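Call for participants: good-practice group on robot dishwashing tasks

Temberg seeks kitchen and test-lab staff to review draft rules for two-handed robots at sinks and dish racks.

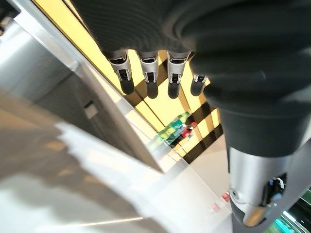
Posted by Maja Borkowska, Temberg | March 12, 2022

The draft has 14 clauses. Reviewers comment on grip, reach and stop conditions – one written round, one session at Zostham. With one hand on a plate at the sink and the other on a plate in the dishwasher rack, clause 13 applies to both arms.
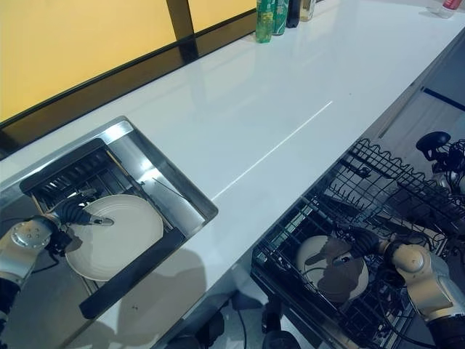
How to apply

Send a resume and a note of up to 600 words to the Fembridge office in March.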